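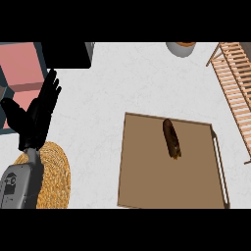 Comment periods and who reads them

2021-06-19

I filed my first public comment on a proposed rule when I was in graduate school, and I was proud of it. Four pages, footnotes, a cover letter. The agency's final notice said that "several commenters raised concerns regarding the definition" and that the agency "declined to adopt these suggestions." I was one of the several, I suppose. I've been suspicious of the whole exercise ever since, and last winter gave me a chance to find out whether I was being fair.

The rule in question came from our state's licensing department and dealt with small food warehouses. You will not have heard of it. It changed who has to keep temperature logs, for how long, and what happens if a log has a hole in it. The company I do part-time compliance work for, Brustis, rents cold storage to small producers, so we cared a lot. The notice went up in December, which is when you post a notice if you would like people to be thinking about something else. The comment window was 30 days under the old practice, but somebody at the department extended it to 90. I'll give them that one.

By the time it closed the docket held 982 comments. That sounds like democracy at work until you open it. I read all of them, over a stretch of evenings I won't get back, and 858 were the same letter. Same three paragraphs, same misplaced comma in the second one, with a different name at the bottom. The letter came from a trade group's website where you typed in your zip code and pressed a button. That left 124 that a person had sat down and written, and a fair number of those were angry about a different rule.

Now, I don't look down on form letters. People are busy, and pressing the button does tell the agency something. But it tells them one thing, one time. The department's response treated the whole stack as a single comment, gave it a paragraph, and moved along. As far as I can tell that's perfectly legal. Agencies generally have to respond to the significant points raised, and the points don't get more significant when you photocopy them. The trade group, meanwhile, sent its members an email bragging that it had "flooded the docket with nearly 1000 voices." I would like to know what they think a flood does to the thing underneath it.

The part that bothered me more was how the useful comments got handled. Karthik Khondokar, who runs a spice importer called Kultia out of a building the size of a dentist's office, wrote two pages on what counts as a gap in a log. His point was simple. If the sensor records every fifteen minutes and misses one reading during a power blip, the draft rule treated that the same as leaving the door open all weekend. He proposed a sentence to fix it. He even numbered it to match the draft.

The final rule has a sentence in that spot. It is not his sentence, and it doesn't credit him, but it does the same job, a little worse. So does that count as the process working? My cynical answer used to be that the department already planned to fix it and left an obvious error in the draft so it could be seen listening. I have heard lawyers say this about agencies with total confidence and no evidence, and I've said it myself over drinks. I asked for the internal drafts under the state records law to see. What I got was forty-odd pages, most of them blacked out under the exemption for deliberations. One page that survived had the words "see Kultia re: intervals" typed in the margin.

So I owe somebody a small apology. A human being read it -- one, at least -- and wrote down where to look.

I'm still not sold. The records request took longer than the comment period did. The economic statement that came with the rule said the cost to small businesses would be "minimal," with no number and no source, and when a dairy co-op from Ornau asked for the math, the response was that the department "considered available information." What information? Available to whom? A court might ask that question if anybody had the money to bring it to one, and the businesses the rule lands on mostly don't. Judicial review is a fine thing to have on paper. Our own lawyer, at Lawal, told us what a challenge would cost just to file and brief, and we decided we could live with keeping logs for another year.

If you're thinking of commenting on something yourself, skip the website with the button. Pick one section, say what breaks, and write the replacement language the way they'd have to print it. Attach whatever records you have. Keep it to two pages. Then ask for the drafts afterward, even if all you get is black ink.

The department has another notice coming, on inspection fees this time. I have already started reading the old fee schedule, and there are two different tables labeled Table 3.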